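作業ノート 9月・金曜 夜

高専ロボ研、Fusari班。今日は小物の片付けタスクの続き!
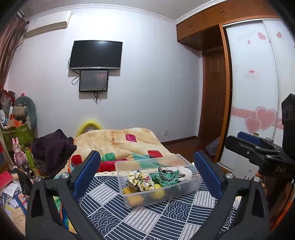
先週決めたとおり、両手持ちのグリッパで集めたデモを学習に回す前に、まず使えないやつをはじく作業から。全部で400本、残ったのが376本。思ったより減らなくてホッとした〜(前回は半分近く捨てて泣いた)。

落ちたのはほとんどが、指を閉じきる前に持ち上げ始めてるやつ。急ぐとみんなこれやるんだよね、私もだけど。あと透明な容器は縁の位置が取りにくいみたいで、Kollix班の深度推定だと壁がまるごと抜ける。シュシュみたいな柔らかい物は逆に素直で、ちょっと意外!

学習は夜のうちに回しておく。1回およそ6時間、シードは3つ。Avramサーバーは朝から別の班が使うので、9時までに必ず空けること(自分宛て)。

次やること
・開閉のログと映像の時刻ずれを見直す
・右手側の指パッド、予備があるか棚を確認
・容器の向きを変えたデモを追加で録る
・Dilside杯の申込書、まだ出してない!!来週こそ出す

ノートの続きは学習が終わってから書く。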